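The tide gauge at Stirkov was installed in 1988 and had been read every morning since by the same man. When Malachy Coughlan died, the harbor office sent Ayane Murakami to close out his logbooks.

There were 80 of them, shelved by year in the gauge hut. Each entry gave the time, the height, the wind and the reader's initials. She worked through five books before she found the first error. In June, on a calm morning, Coughlan had recorded the water a hand's width lower than the tables allowed.

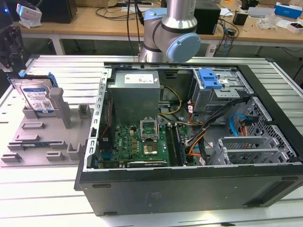 She assumed a slip of the pen. The next book had the same shortfall on the same date, and so did the one after it. The float was sound. The stilling well had been cleaned on schedule, and the receipts were pinned inside the door.

She telephoned Diarmuid Keane, who had kept the opposite gauge at Gedent until it was shut down. He let her read out the figures without interrupting.

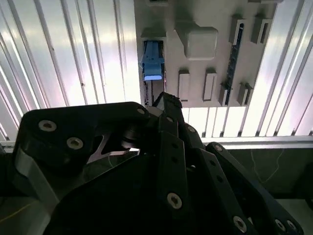
Could a gauge read low on one day a year and be right on all the others?

A gauge reads the water in the well, and if the well is low, the reading is low. Keane said this in the tone of a man quoting a manual. Then he gave her a page number, 3612, from his own run of books, and told her that Gedent had been high that morning by the same amount.
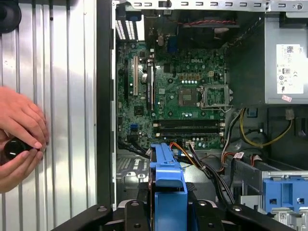
She wrote both values on a card and subtracted one from the other. The remainder was zero. She checked the wind column, which said calm, and the initials, which were M.C. in every year but the first. In the first year they were D.K.

"You read this one," she said.

"We traded huts for the day," Keane said. "He wanted to see it from my side."

She entered the values as recorded and signed the sheet.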